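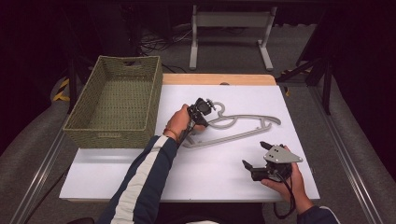 Leilani Blackwood

How Clothes Get Clean: The Science of Washing

Every day, your clothes collect things you cannot always see. Dust settles on your sleeves. Your skin gives off sweat and a natural oil that helps keep it soft. Grass, mud, and spaghetti sauce add to the list. After a day or two, a shirt that looks fine may not smell fine. This page explains what happens when that shirt is washed, dried, and put away, and how people did the same work before there were washing machines.

What is dirt?

Scientists who study cleaning sort dirt into groups. Some dirt dissolves in water. Salt from sweat is one kind, and so is the sugar in a spilled fruit drink. If you rinse these with plain water, most of the stain goes away.

Other dirt does not dissolve in water at all. Butter, salad oil, and the oil from your skin belong in this group. You can see this for yourself. Pour a spoonful of cooking oil into a glass of water and stir. In a minute the oil will float back to the top in a layer. Oil and water do not mix.

A third group is made of tiny solid bits, such as clay, soot, and sand. These bits get caught between the threads of the cloth. They have to be shaken or rubbed loose.

How does soap work?

Soap is made of very small parts called molecules. Each soap molecule is shaped something like a tadpole, with a head and a long tail. The head is attracted to water. The tail stays away from water and is attracted to oil.

When soap meets an oily spot, the tails push into the oil and the heads stay in the water. Many soap molecules do this together until they have surrounded a drop of oil on every side. The drop lifts off the cloth and floats in the wash water. This little ball of oil and soap is called a micelle (say "my-SELL"). When the water drains out, the micelles go with it.

Most people today wash clothes with detergent, which works in much the same way. Detergent was developed partly because soap behaves badly in hard water. Hard water is water that carries a lot of dissolved minerals. Soap joins with those minerals and makes a gray scum, the same kind that can leave a ring around a bathtub.

Many detergents also contain enzymes. An enzyme is a helper that breaks large molecules into smaller ones. Your stomach uses enzymes to digest food. In the laundry, one kind of enzyme breaks down egg and milk stains, and another kind works on starchy stains such as gravy.

Washing in the old days

The village museum at Brarkadholm keeps a washhouse that was in use for many years before homes in the area had running water. Its records describe a household of nine people. On one washing day, the family carried 622 quarts of water from the well. Edmund Laskowska, who cares for the building, has marked the path from the well to the door so that visitors may walk it with an empty bucket and then with a full one.

Washing began before sunrise. The water was heated over a fire in a large copper pot. White cloth went in first and dark cloth went in last, when the water was no longer clean. Each piece was rubbed against a ridged washboard, rinsed in a tub, and twisted to squeeze out the water. Sheets took two people, one at each end.

Children had their own jobs. They brought wood for the fire, turned the handle of the wringer, and handed up the pegs. A wringer is a pair of rollers that presses water out of cloth as it passes between them. Adults watched closely, because fingers could be pinched.

How a washing machine does the job

A washing machine does with a motor what people once did with their arms. In many machines, clothes sit in a metal drum full of small holes. The drum turns and lifts the clothes, then lets them drop. This loosens the solid bits of dirt and moves soapy water through the cloth.

After washing and rinsing, the drum spins very fast. The wall of the drum keeps pushing the clothes around in a circle, but water can slip out through the holes. Some 600 turns a minute is a gentle spin. Many machines can go much faster. Gentle spins are used for wool and other cloth that could be pulled out of shape.

Where does the water go when clothes dry?

A wet towel on a line becomes dry, though no one wipes it. The water has evaporated, which means it has changed into a gas called water vapor and moved into the air. Three things help this to happen faster: warm air, dry air, and moving air. A cool, damp, still day is the worst kind for drying.

Shape matters as well. A shirt left in a heap dries slowly, for only the outside of the heap touches the air. The same shirt placed on a hanger has air on both sides. Heavy sweaters are different. The weight of the water can stretch them, so they are dried flat on a towel.

Try it yourself

You will need two washcloths of the same size, water, and a clock. Ask an adult before you begin.

Wet both washcloths and squeeze them out as evenly as you can. Hang one over the back of a plastic chair. Roll the other into a ball and set it on a plate. Touch each one every half hour and write down what you feel.

Irena Nowicki's class at the Mazurek School tried this on a warm afternoon in September. The hanging cloths were dry before the children went home. The rolled cloths were still damp in the middle the next morning.

Reading the label

Most clothes have a small label sewn inside the collar or along a side seam. The pictures on it are called care symbols. A tub of water means the item can be washed. A hand in the tub means it should be washed by hand. A square is about drying, and a square with a circle inside stands for a tumble dryer. A large X through any symbol means "do not."

Words to know

Detergent: a cleaning substance that works well even in hard water.
Enzyme: a helper that breaks large molecules into smaller ones.
Evaporate: to change from a liquid into a gas.
Hard water: water with many minerals dissolved in it.
Micelle: a tiny ball of soap molecules, often with oil inside.
Molecule: a very small part of a substance, made of atoms joined together.

Teachers may request the printed activity sheet for this page from the museum's education office.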